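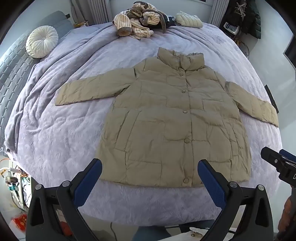 Storing a quilted jacket: fold or hang?

Wokent
Spring clear-out of the wardrobe. The jacket is a Norel, khaki, quilted, stand-up collar, snap front. Shelf is 600 mm wide. I lay it flat on the bed, fasten every snap, straighten the sleeves, then fold. Is there any reason to hang it instead? It won't be worn again until November.

Skaltarer
Hang it. Folding puts a hard line across the filling and the panels stay thin there. A wide hanger, snaps closed, cotton cover. Mine has hung that way for 13 years.

Stoica
Disagree. A hanger puts the whole weight on the shoulder seams. Folded loosely, with nothing stacked on top, the filling recovers in a day or so. Sleeves in first, then the sides over, then hem to collar if the shelf is shallow. What does harm is a vacuum bag.

Skaltarer
How heavy do you think it is? My kitchen scale gives nearly 1000 g for a similar one. Shoulder seams will take that.

Wokent
I went with folding. Sides over, long and narrow, left unpressed.
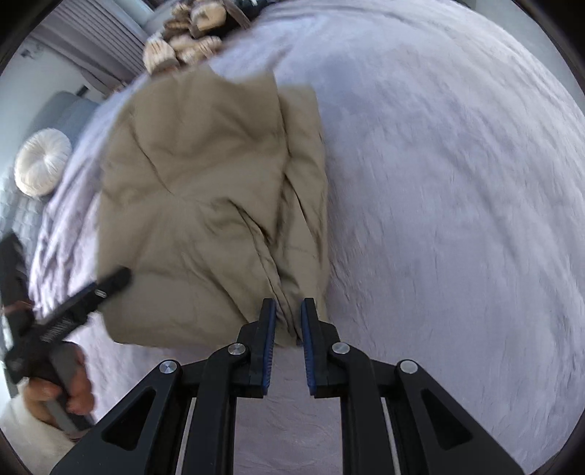
Khaki cloth on the bedspread, one layer over the other, creases left in.

Stoica
Fine for the shelf. I would ease out the diagonal fold in the middle before putting it away. Pull from the hem, don't smooth it with your palm.

Skaltarer
That fold is exactly my objection. You'll see it in November.

Wokent
Noted. Rail space is the limit here, the rail is full. I'll refold it once over the summer so the lines fall elsewhere.

Stoica
Wash it first if you haven't. Old marks set in storage.

Wokent
Washed on Saturday, two rounds in the dryer on low.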